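Ticket status: Open, waiting on vendor
Product: Prokard dosimetry records, web version
Site: Rarnenstead
Opened: July 2021

Hi all, me again! I look after the radiation badge records for the licensed materials group at Rarnenstead, and I've got a problem with the quarterly dose import that I can't get past on my own. I'm putting everything I've tried in one place so I don't have to keep answering the same first three questions (no offense, I know you have a script).

What happens: I pull the quarterly file from Trelgate, our badge processor, and load it into Prokard the same way I always do. The file has 722 badge lines in it. Prokard goes along happily, shows the green bar, and then tells me 700 records were imported. No error, no warning, nothing in the rejects tab. The missing lines are just gone.

The April import was fine, every line went in. Since then we've had the Prokard update, and we also added badges for the folks who handle the sealed sources in the gauge shop, which came to us under the Öztürkmen contract. So my first thought was that the contractor name was choking it, what with the two dots over the O and the u. I changed it to plain letters in a copy of the file and tried again on the test side. Same result, 700.
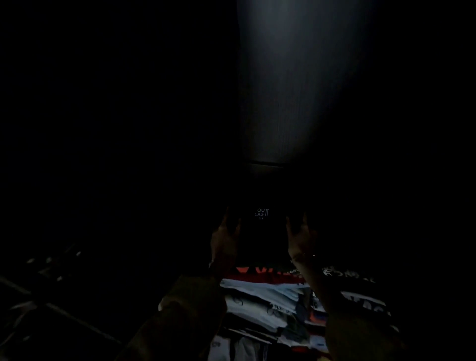

Next I went looking for which lines were dropped. I sorted both lists by badge number and compared them by eye, which took me most of an afternoon and a lot of coffee. Every missing line belongs to a person with two badges in the same quarter, a whole body badge and a ring. The whole body reading comes in and the ring doesn't. But plenty of other people have both and theirs imported just fine, so it isn't a blanket thing with rings.

Stuff I've already tried, in no special order:

Cleared the browser cache, logged out, logged back in. No change.
Different browser. No change.
Saved the file again as plain comma separated text. No change.
Turned off "merge duplicate wearers" in the import settings. This one made it worse! It made second profiles for 4 people and I had to go back and delete them by hand on the test side.
Called Trelgate. They re-sent the file and it matches the first one exactly.
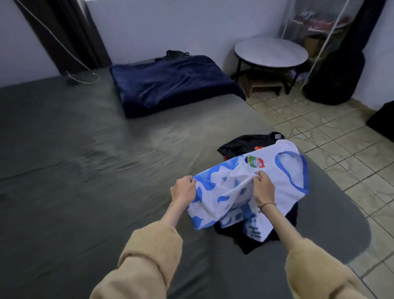 White T-shirt with blue blotches, held over the bed.

Update, next morning: I think I'm getting warmer. I opened the raw file and looked at the wear date column. On the dropped ring lines the start date is the same as the whole body badge, and on the ones that worked it's a day or more later. So my guess is that the new version sees same person, same start date, and figures it's a repeat. I changed the start date on 2 of the dropped rings in my test copy and both went right in.

I'm NOT going to do that in the live records, obviously. Those dates are what an inspector would check against our issue log, and I'd like to keep my license file boring. Can somebody on the Prokard side tell me if the match can be set to look at the badge type too? There used to be a checkbox for it under Import Rules and I can't find it anymore.

For now I've left the live import alone and I'm keeping the Trelgate report on paper in the binder. Please keep this ticket open. I'll send the test file through the secure upload when I get a link.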